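Quick writeup before the purchase request for the second station goes in. Iraís wants it before lunch so this is going to be rough.

**What I'm reviewing:** Killura hand-held gripper pair, wired. One left, one right. Bought the first pair in January for the tableware work, used it most working days after that.

**Short version:** buy them again. Don't buy the Killura cable pack again. Put more money in the table than you think you need to. Details below, skip to the budget part if you only care about that.

## What it costs

$399 per gripper. Sold singly, so a pair is two line items, and our purchasing form flagged that as a duplicate and deleted one. Twice. Put LEFT and RIGHT in the description field, in caps.

Cable pack is another $117. Not optional if you've got nothing in the drawer, the grippers ship with no cables at all. The listing does say so, way down under the shipping terms. Melquiades had already told the whole floor we'd be running that afternoon.

Finger pads, replacement set, $13. Get a few. They're the only part we've gone through at any speed.

No license fee, no subscription. I asked Nicanor to check the paperwork on that since the Cultov quote had a yearly one buried on page three, and he came back with a clean no.

## What we use it for

Setting and clearing small stuff. Forks, spoons, a tray, placemats. Boring on paper and pretty hard on a gripper. A fork is thin, it's slippery, and it lies nearly flat on whatever it's on. If the fingers don't close evenly you pinch one edge and the thing spins out of your grip. The tray we use has a raised rim too, so you have to come in over the rim with the fingers pointing down and still get low enough to grab a handle.

The Cultov loaner couldn't do this. Nice build, heavier, big soft fingers, great on mugs. On cutlery it was like wearing oven mitts. Estrella gave it a whole morning and gave up.

The Killura fingers are skinny and black and plain looking and they get under a handle fine. Closing force is all in your own hand, so you learn it fast. New operators over-squeeze for the first hour or so and then they stop.

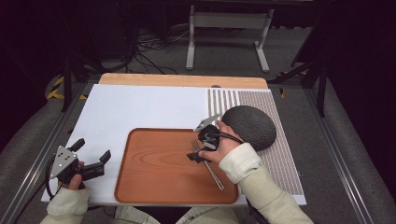 *Fork held over the tray in the right gripper, left one open.*

Long-handled cutlery is where it's best. Grab partway along the handle and it stays put. Short teaspoons are worse, there's less to hold and the balance is off. We still get them, it's just slower. Plan your session lengths around the small items.

## Comfort

OK for a while. Then less OK.

They're light enough, but the weight sits out in front of your hand and the mounting plate adds to it. Wrist gets tired. Macario has big hands and says the grip is too narrow, I have small hands and think it's fine, Estrella switches hands for anything she's allowed to. We do short blocks with a real break in between and the complaints stopped.

Sit down to use them. Standing, you end up bending over the table with your elbows out. Get a chair with no arms, your elbows will hit the arms. Found that out with the good office chairs. Pulled two stools from the packing room and everyone's happier.

Sleeves - long and close fitting. Loose cuffs get in the way of the trigger hand.

## The mounting plate

Triangular, silver metal, sits on the gripper with small screws. Solid. No flex that I can feel. Swapping what's on it is a screwdriver job and there's no quick release, which was my biggest gripe going in. Two months later I care less. The screws hold their tightness if you do them up properly the first time and we don't swap often.

Do buy spare screws. They're tiny and the floor is gray carpet. You will drop one and you will not find it. Any hardware store has them, take one along to match.

## Cables

My main complaint so here's the whole thing.

The cable comes off the gripper and wants to loop. It's stiff. If you run it forward it ends up between you and the item, if you run it back along the forearm it tugs at the end of your reach. We ended up letting it curl off to the outside of each hand and down the side of the table. Works. Doesn't look like much.

What's on the floor is another story. Between the two grippers and the stand and everything else we've got a nest. I keep meaning to fix it. For station two I'm budgeting for a proper floor cover and some hook-and-loop ties up front, instead of after somebody trips.

The Killura cable pack is overpriced and the length is wrong for a normal table. Too long to be neat, too short to reach a wall. Aguirre sells plain ones in the length you ask for, for a lot less, and the one we've been running as a test has had no dropouts. One connector on the Killura set went flaky inside the first month. They did replace it. No argument, but it took a while and we were down one hand until it showed up. 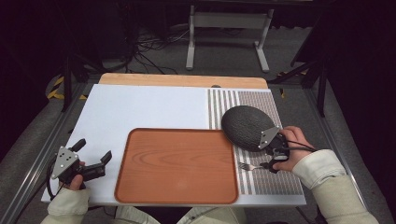 So for station two, no cable pack. Order from Aguirre, two working and one spare, and order them the same day as the grippers or you'll be sitting there like we were.

## Table and the rest

People budget for the grippers and forget everything under them. I did.

We started on a folding table from the break room. It wobbled every time someone set a tray down. Replaced it with the Prokcombe metal frame, the one with the long rails down the sides, and that was the best money in the project. It takes a board on top, you can take the board off and put a different one on, and it doesn't move when you lean on it.

White board on top is good for finding things and bad for glare. If your lights are straight overhead get them moved before you start, moving them halfway through means redoing setup.

Props are cheap. Don't let anyone order props from a catalog. Tray, forks, a couple of patterned mats, all from the regular store down the road. Buy doubles of everything, same day, same shelf. We lost a mat to coffee and the store had changed the pattern by the time we went back. Now we've got one mat we're all scared of.

Floor tape. Yellow and black. Put it down first thing, people will walk right through the work area otherwise.

## What I'd ask for, station two

| Item | Note |
|---|---|
| Killura gripper, LEFT | $399 |
| Killura gripper, RIGHT | $399 |
| Finger pads | $13 a set, get several |
| Cables | Aguirre, NOT the $117 pack |
| Table frame | Prokcombe, same as station one |
| Boards | two, so one can be prepped |
| Stools | no arms |
| Floor cover + ties | do it on day one |
| Props, doubled | petty cash |

Note for Iraís - the form wants a sign-off for anything over $1,000 and the two grippers alone come in under that. If you put the table on the same request it'll go over and sit in the queue. I'd split it. Nicanor says splitting is fine as long as they're different vendors, and they are. Get that from him in writing please, he was on his way out the door when he said it.

Lead time: grippers came quick, table was slow. Order table first.

## Stuff I didn't like, collected

- No case. Came in a cardboard box with foam, and the foam is already falling apart. We keep them in a toolbox with a towel.
- Manual is one folded sheet. The drawing for the left one is just the right one flipped, with the labels still on the wrong side.
- No way to tell left from right at a glance when they're both lying in the toolbox. Colored tape would fix that, havent done it yet.
- Cable thing, see above.
- Support is email only. They're polite and they do answer, usualy the next day.

## Would I get something else

If the work was mugs and bowls and boxes, maybe the Cultov. It's more comfortable and the grip fits Macario. But you pay every year for it and it can't pick up a fork off a table, so for us no.

There's also the option of waiting for the next Killura version. Their support person mentioned a shorter cable and a case. No date. I wouldn't wait. Melquiades wants the second station taking sessions as soon as the room is free and the current ones do the job.

One more for whoever sets it up: leave slack at the table end, tie it at the leg, and check the finger pads before each block. Worn pads feel the same in your hand and then the forks start slipping and you spend twenty minutes blaming the operator.

Sending this as is. Quotes from Aguirre and Prokcombe are in the shared folder, the Prokcombe one needs the delivery address changed.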